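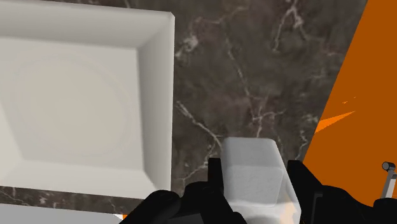 El cubo, la pinza y la bandeja

Llevo un par de meses dedicando las tardes libres al brazo que quiero montar en la cocina, y casi todo ese tiempo se ha ido en la simulación. El proyecto se llama Derden desde el primer día, cuando hubo que ponerle nombre a la carpeta, y así se ha quedado. La idea es sencilla de contar: un brazo sobre un pedestal, al lado de la encimera, que coja cosas pequeñas y las deje en un plato o en una bandeja. Cosas fáciles para empezar. Un cubo.

El cubo blanco de cantos redondeados es mi objeto de pruebas. Empecé con una esfera y fue un error, porque rodaba entre los dedos en cuanto el contacto no era simétrico y yo no sabía si la culpa era de la pinza, de la fricción o del control. Con caras planas se ve antes dónde está el problema. El tamaño lo elegí para que cupiera entre los dedos sin tener que abrirlos del todo.

Los dedos son negros y bastante toscos. Los dibujé yo, con un diente vertical en cada lado para que la presión caiga en una zona concreta. La primera versión tenía las caras lisas y largas y el cubo giraba al cerrar. Con el diente gira menos. Sigue habiendo posiciones en las que se tuerce, sobre todo si el brazo llega con la muñeca algo inclinada, pero ya no tengo que reiniciar la prueba cada vez.

La física

La parte que más tiempo me ha costado ha sido el contacto. El simulador que uso trae unos valores de fricción por defecto que valen para cajas apoyadas en el suelo y para poco más. Si los dejas tal cual, la pinza cierra, el cubo se desliza hacia abajo despacio y a los pocos segundos está en la encimera. Si los subes demasiado, el cubo se queda pegado a un dedo al abrir. Acabé haciendo una tanda de 400 agarres con la posición inicial del cubo cambiada al azar y mirando los resultados por la mañana. Lo dejé corriendo de noche, en el ordenador del taller de Ullton, que tiene mejor gráfica que el mío.

De esa tanda saqué dos cosas. La primera, que el paso de tiempo importa más que la fricción: al reducirlo a la mitad desaparecieron casi todos los temblores. La segunda, que la velocidad de cierre estaba mal. Cerraba rápido porque en pantalla quedaba bien, y el golpe inicial desplazaba el cubo antes de que el segundo dedo lo tocara. Ahora la pinza hace el último tramo mucho más despacio.

También cambié la bandeja. Quería un borde inclinado y no una pared recta, para que el cubo pudiera entrar aunque tocara el canto. El modelo de colisión era al principio una caja maciza, así que el cubo se quedaba flotando a la altura del borde, encima de un hueco que el simulador no conocía. Tardé una tarde entera en verlo. Quien trabaje con mallas cóncavas ya sabrá de qué hablo: hay que descomponerlas en piezas convexas o construir la colisión a mano. Yo la construí a mano, con una pieza para el fondo y una por cada lado.

El plan para la cocina

La cocina simulada no es una copia de la mía. Partí de una escena que ya tenía de otra prueba y la fui adaptando: la encimera de mármol oscuro, el suelo naranja, los muebles. El naranja es feo, lo sé, pero separa muy bien el robot del resto cuando reviso vídeos a tamaño pequeño, y no pienso cambiarlo. Hay un reflejo más claro en forma de triángulo que no he conseguido quitar. Creo que viene de una luz mal colocada. No afecta a nada.

Lo que sí intenté respetar fueron las relaciones entre las cosas. El brazo va sobre un cubo negro apoyado en el suelo, pegado a la encimera, y desde ahí tiene que trabajar hacia un lado. En mi piso sería igual: no quiero atornillar nada a la encimera, que es de alquiler, y un pedestal se puede retirar cuando viene gente a cenar. El inconveniente es el alcance. Con la base fuera de la superficie de trabajo se pierden unos cuantos centímetros justo donde más falta hacen, que es al fondo.

Probé 14 posiciones del pedestal, moviéndolo a lo largo del canto y girando la base. Anoté para cada una a qué puntos de la encimera llegaba la pinza con la muñeca en vertical. Las mejores estaban todas en la misma zona. Si se aleja un poco más de ahí, el codo empieza a trabajar casi estirado y los movimientos se vuelven bruscos cerca del límite.

Añadí además objetos sueltos para que el planificador tuviera algo que esquivar. Un plato cuadrado, un cuchillo de mango amarillo, una esponja y una varilla gris larga y fina que es la que más problemas da. Es tan delgada que con la resolución de colisión que tenía el brazo la atravesaba sin enterarse. Con el cuchillo no pasaba. En la cocina de verdad no habrá ningún cuchillo al alcance del brazo, eso lo tengo decidido, pero en simulación me sirve como obstáculo ancho y plano.

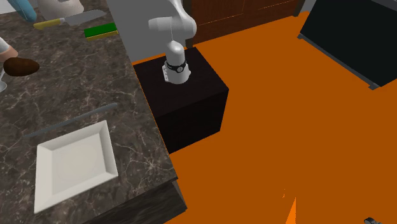
Lo que falta

Del montaje real tengo poco. El pedestal está cortado y sin pintar en el taller de Ullton, y las piezas impresas de los dedos salieron bien a la segunda. El brazo lo compro de segunda mano a través de Plukdale, si finalmente llegamos a un acuerdo con el envío. Me piden más que lo que costaba en mayo y no me corre tanta prisa como para pagarlo.

El cableado es otra cosa pendiente. En el modelo hay un cable oscuro que baja por delante del brazo, del codo hacia la brida, y es un adorno: no tiene masa ni colisión. En el brazo físico un cable por fuera se engancha, y ya me pasó con un montaje más pequeño, que arrancó su propio conector. Estoy mirando unas guías de clip de Sithole que se abren sin herramienta. Si alguien las ha usado en una articulación que gira mucho, le agradecería que me contara cuánto le han durado.

Y queda la cámara. En la simulación sé dónde está el cubo porque se lo pregunto al programa. En la cocina habrá que verlo, con la luz que haya a las ocho de la tarde y un cubo blanco junto a una bandeja blanca — tendré que pintar una de las dos cosas, o poner marcadores, o resignarme a usar un mantel. De momento voy a imprimir el cubo en otro color y repetir la tanda con ruido añadido en la posición, a ver cuánto error aguanta la pinza antes de fallar. El código de los dedos y la colisión de la bandeja los subiré cuando limpie los comentarios, que ahora mismo solo los entiendo yo.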